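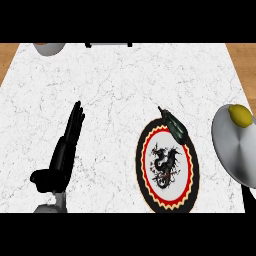 ## Marble worktops: routine care

Marble is calcium carbonate and reacts with any acid. Lemon juice, vinegar, wine, tomato and most limescale removers dissolve the polish and leave a dull patch, called an etch. An etch is damage to the surface, and no cleaner will lift it. A stain is a darker mark where liquid has soaked in, and can often be drawn out again.

Pale stone with light grey veining hides etches fairly well when viewed from above. Check it from a low angle with a lamp at the far end.

### Daily cleaning

- Wipe with a soft cloth, warm water and a few drops of pH-neutral washing-up liquid.
- Rinse with a second cloth. Soap left behind builds up as a grey film.
- Dry at once, particularly round the taps in hard-water areas.
- No cream cleaners, scouring pads or bleach.

Kondix stone soap is suitable and leaves little film. The Wekarico spray smells better but needs two rinses on a honed finish.

### Testing the seal

Put a teaspoon of water on the stone and leave it for 10 minutes. Wipe it off. If the patch underneath has darkened, the sealer has worn out. Test in several places, as the area beside the hob or sink goes first.

### Resealing

1. Clean the slab and leave it overnight. Damp stone will not take sealer evenly.
2. Mask any adjoining timber. Solvent sealers mark oil and wax finishes.
3. Apply an impregnating sealer with a lint-free cloth, working in strips. Himavbridge sell a 254 ml tin, enough for two coats on a normal kitchen run.
4. Wipe off all the surplus before it goes tacky - dried sealer has to be removed with more sealer or with solvent.
5. Keep the surface dry for 16 hours between coats and again before use.

Open a window, and put used cloths outside, laid flat, until dry.

### Oil stains

Mix bicarbonate of soda and water to the thickness of peanut butter. Spread it a little past the edge of the stain, cover with cling film, tape down the sides and leave for a day. Remove the film, let the paste dry fully and lift it with a plastic scraper. Old stains may need three or four rounds. Reseal the spot afterwards.

### Joints against wood

Timber moves with the seasons and stone hardly does. Fill the joint with neutral-cure silicone - the acetic type smells of vinegar and can etch the edge. Sibiya neutral-cure in light grey is a reasonable match for most veining.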